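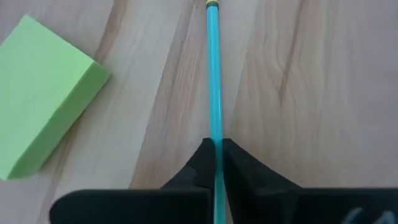 A blue pencil on the big table, with a bit of green off to the side.

Questions I get about my desk and craft supplies

Hi, I'm Roos De Haan, and I write the Pluvirari craft pages. Most of the mail I get isn't about the projects at all, it's about the stuff on the table! So I've put my answers in one place and I add to them when something new comes in. Last changed March 15, 2024.

Do you draw on everything with a colored pencil?
No, just the ordinary lead kind for guide lines. The color on the outside is purely for my own happiness (and so I can find the thing). A bright turquoise pencil shows up really well on pale wood, and I used to lose plain yellow ones all the time on my old pine desk.

How hard should the lead be?
I like a 2B for fold lines on thick paper and an HB for everything else. A harder lead leaves a groove, and you'll still see that groove after you've erased the line. If you're tracing onto tissue go softer, and press like you're barely awake.

My lines smear when I erase them. Help?
Clean the eraser first! Rub it on scrap paper until it stops leaving gray marks, then try again. Short strokes, all in one direction, and brush the crumbs off with something dry. I use an old makeup brush. Hands are greasy, mine especially, and they push the graphite right back in.

Do you sharpen by hand?
Yes, with a little metal sharpener that cost next to nothing. Rajitha Khondokar wrote in to say she turns the sharpener and keeps the pencil still, and I've been doing it her way since December. Fewer broken points, so thank you Rajitha!

Is the table sealed? I'd be scared to work on wood like that.
It has a hard wax oil on it, two coats, and I touch it up when it starts looking thirsty. I love wavy grain too much to hide it under a mat all day. The mat comes out for knives and for glue, and the rest of the time I just work on the wood. Pencil marks come off with a damp cloth. Permanent marker doesn't (ask me how I know).

Where do I start with scissors? There are so many.
Get one decent pair for paper and a second pair for fabric, and never let them swap jobs. That's really all you need for the first year. You can add tiny detail ones later if you get into cutting out little shapes, but I'd spend the money on paper first.

Why do so many scissors have one small loop and one long one?
The small one is for your thumb and the long one has room for a few fingers, so you get more push when you're going through card. If your thumb ends up in the long loop and everything feels wobbly, flip them over and try again. I cut that way for years as a kid and thought I was just bad at cutting!
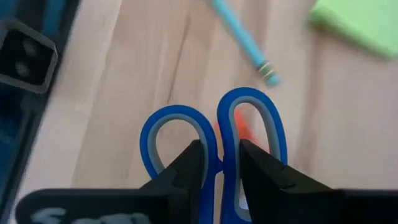

Can lefties use regular scissors?
Some do and get along fine, but the blades are set up so a right-handed person can see the cutting line. Evelien Michiels, who is left-handed, asked me to put this in capitals: BUY LEFT-HANDED ONES. She says she'd put up with ragged edges for ages before she got hers.

How do I get sticky tape gunk off the blades?
A drop of cooking oil on a paper towel, leave it a minute, wipe from the back of the blade toward the edge. Then wash off the oil with a little dish soap and dry them right away, all the way up to the screw. Please don't scrape with a knife.

Will cutting foil sharpen them?
A little. It smooths out small burrs, so a pair that's catching might feel better for a while. Properly dull ones need a sharpening service. I take mine to De Smet and pick them up whenever they're ready.

What do you keep everything in?
Jars for the tall things and one shallow drawer for the rest. Scissors go in the drawer, closed, and pencils stand point up. If you have little kids around, put the scissors somewhere higher than that.

Can I send you a question?
Please do, the form is at the bottom of every page. I read them all, though I'm slow when I'm in the middle of a big project.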